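The basket comes first: an afternoon with Fereshteh Zarei

The kettle had already boiled twice by the time I found the right door in Tilcombe, and Fereshteh Zarei had very kindly waited both times before pouring. She looks after the shared workroom on the ground floor of the old Cheung building, and has done since the spring it opened. If you have ever rented a desk there, or come to one of the evening classes, you will know her as the person who says good morning to everybody by name and then asks, ever so gently, whether that is your mug.

I had come to talk to her about tidying. It sounds a small subject for a whole afternoon, but several readers have written in since our April issue asking how a room used by so many people manages to stay pleasant to be in, and one of them had told us, quite firmly, "you want to ask Fereshteh". So I did.

"Oh, I was a terribly messy child," she said, when I asked whether it had always come naturally. "My mother would open my bedroom door and just close it again. She didn't say a word! I think I only learned to be tidy when I had to share, because then it was other people's elbows I was getting in the way of."

She has worked in shared rooms for most of her life, first in a tailor's, then in a busy lettings office, and later at Sirell, the stationery wholesaler on the edge of town, where she ran the sample room. That was where the basket habit began. The sample room held something like 1000 bits and pieces and had one long table, and by mid-afternoon everything had drifted on to the table and stayed there.

"I used to go round with my arms full," she told me, "and you know how it is, you pick up the stapler and the scissors and somebody's scarf, and then the telephone goes and you put the whole lot down in a new wrong place. So one day I brought in a basket from home, an old bread basket, and I walked round with that. It changed my afternoons, it really did. You have a hand free. You can stop and talk. And when you've finished, everything that's homeless is in one place and you can deal with it sitting down, with a biscuit."

She is particular about it being a proper woven basket as well. She has tried plastic tubs and she has tried a canvas bag, and she doesn't get on with either of them.

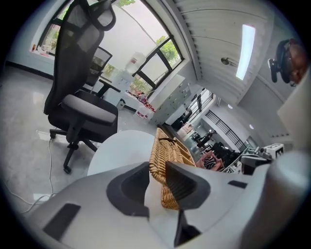
"A bag closes up on itself, so you forget what's in it, and then in a fortnight you find a banana," she said. "And a plastic tub is all right, I've nothing against a plastic tub, but people treat it like a bin. I don't know why. You leave wicker out with a few things in it and people are quite respectful. They look in and say, oh, there's my tape measure."

The basket goes round the room twice a day, once before lunch and once at five o'clock, and she starts with the floor. I had expected her to say the desks. No, she said, always the floor, and always the chairs on the way, and she got up at this point to show me with her hands how a chair that has been pushed back at an angle makes the whole place look as though there has been a fire alarm.

"They're good chairs, those mesh ones. They go up and down, they've got the headrest, you can sit in one all day and still stand up at the end of it. But they're on wheels, so they wander. If I do nothing else, I tuck in the chairs. And then I look for cables. I'm a bore about cables, you can ask anyone. Somebody plugs in by the window because the light's nice, and off goes the cable across the floor, and it's white and the floor's pale and there you are, flat on your face. I coil it up and put it on the desk. I don't unplug a thing without asking, mind you. I did that once in the lettings office and a man lost his whole morning's letters."

Does she mind that the floor shows everything? It is a shiny grey, and on a bright day the windows light it up from one end to the other. She laughed at that.

"It's a very truthful floor. I wanted something with a fleck in it, but I was outvoted, and I've come round to it. It takes a dry mop beautifully. You do it towards the window, so you can see what you've missed, and then you go and look at it from the door and find you've missed something else."

We talked for a while about windowsills, which she regards as the real test of any room. A desk gets cleared because somebody wants to use it. Nobody ever wants to use a windowsill, so things go there and settle in. She has a rule of her own, learned from a colleague at Sirell, that a sill may keep a few small things and that one of them ought to be cheerful. Anything that has sat there long enough to leave a mark in the dust goes into the basket and must be claimed.

And if it isn't claimed? There is a box in the cupboard, she said, and a notebook that goes with it. The last time she went through the notebook it had 71 entries, and she is proud of how few were still waiting for their owners. The most popular item by a long way is the single glove. The strangest was a christening spoon, engraved, which spent the whole of one winter in there before a gentleman from the bookbinding class turned quite pink and asked for it back. 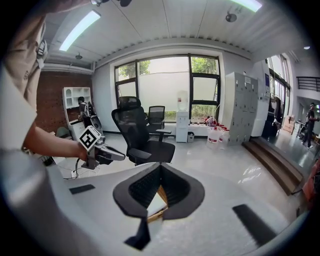

"What I always say to new people is, don't worry about being tidy, just worry about the last five minutes," she went on, filling my cup again without asking. "Work how you like. Spread out! It's a workroom, it should look as if somebody's working in it. I can't bear those places where you're frightened to put your coat down. But give me five minutes at the end, put your chair in, have a look under it, and take your bag home with you."

Bags, it must be said, are a sore point. She has great sympathy for anyone who comes in on the bus with a laptop and a packed lunch and a pair of shoes for later, but she does like a bag to be against something, a wall or a shelf, and never in the way of someone's feet. She is fond of lockers for the same reason, and fonder still of open shelves.

"A locker's for what you don't want to lose. A shelf is for what you don't want to forget. I've got a friend at Batulix, the cabinet people, and she'd put a door on everything if you let her. We've argued about it for years. I say if you can see the glue, you don't buy more glue."

Then there is the water, a matter on which she has firm and slightly unexpected views. She would like every shared room in the country to have drinking water in it, with a bin close by, and she would like it by the window if it can be managed.

"People go for a drink and they stand there for a minute and look out at the trees. That's good for them. They come back nicer. If you put it in a dark corner they fill up and scuttle off. And the bin has to be right there, within reach, or you'll be finding paper cups till Christmas."

I asked whether she ever got cross. She thought about it for longer than I had expected, turning her spoon over on the saucer.

"With cardboard boxes, yes," she said at last. "A person, you can talk to. A box arrives, somebody takes out what they wanted, and the box stays, and then something gets put in it, and now it's a box with something in it and you can't throw it away. I give them till the evening. I write the time on the side in pencil. There was a lady who was with us two years and I think she was more afraid of my pencil than of the landlord."

By now people had begun drifting in for the later class, and several stopped to say hello, one of them to ask about a missing umbrella. Fereshteh knew exactly which umbrella, and where it had been left, and that it had a bent spoke, and she went off to fetch it for him. When she came back she had also picked up a pencil, a hair slide and someone's reading glasses, all in the one hand.

"You see, I went without the basket," she said, and put them down on the table next to my notebook while she looked about for it.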